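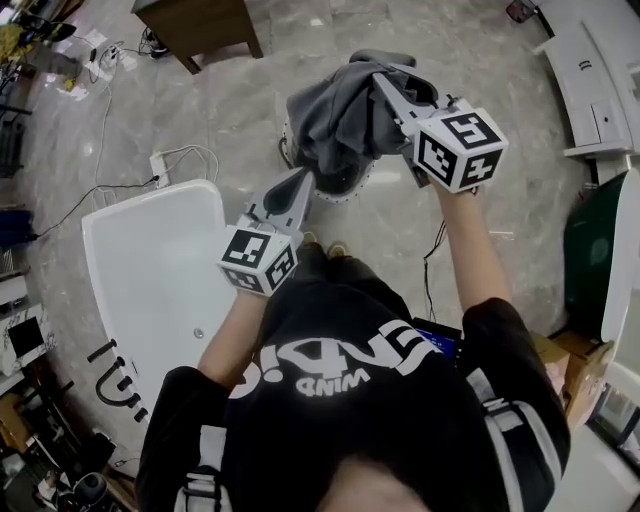 Grey cloth, right hand. Marble-pattern floor, tub to the left.

by Thảo Tăng
July, 11.40 pm

Writing this fast before I fall asleep on the keyboard. Long one. Arms are dead.

Cloth task all day. Pick it up, shift it, put it down, check the recording saved, go again. Target for the Pradatdale set is 400 good takes and I'm at 202 as of tonight, so over the hump, barely. Binned 8 this morning for going too quick. The tracking loses the cubes if I whip my wrists round and then the whole take is rubbish. Slow hands. Wrote SLOW HANDS on a sticky note and stuck it to the kettle.

The floor is the other thing. Polished grey marble pattern, lovely to look at, and I reckon it's going to be a pain for the model. Shiny. Herrero says leave it, the model needs to see shiny floors becuase people have shiny floors. Fair enough. Still asked if I could do the next lot on carpet. No answer yet.

Harness straps rub at the collarbone after an hour or so. Tried a folded face washer under the left one, helped a bit. Must adjust the buckle properly tomorow, keep saying that.

What I'm getting better at: crumpled cloth. If it's flat on the floor the fingers just skate over the top. Scrunch it first and there's something to bite. But then if every take starts scrunched the thing only learns scrunched, so I have to do flat ones too, and the flat ones are where I lose all my time. Did a run of flat before lunch and swore a lot. Hope there's no audio on these.

Also not allowed to tidy up. The Geltov people want clutter, cables and boxes and all of it, different every session if I can manage. So I shuffle stuff about between sets like a bad removalist. Mum rang in the middle and I said I was working and she said what's that clanking.

Upload is crawling. 170 takes up, rest are queued, laptop left on overnight with the lid open. If it sleeps again I'll scream.

Tomorrow: finish flat cloth. Start left hand only. Charge BOTH packs. Ask Herrero about the Trisport job, whether it's the same grippers or the newer ones, and whether they pay by the take or the hour. Buy milk.

Neck hurts from looking down. Bed.

3 comments · 14 shares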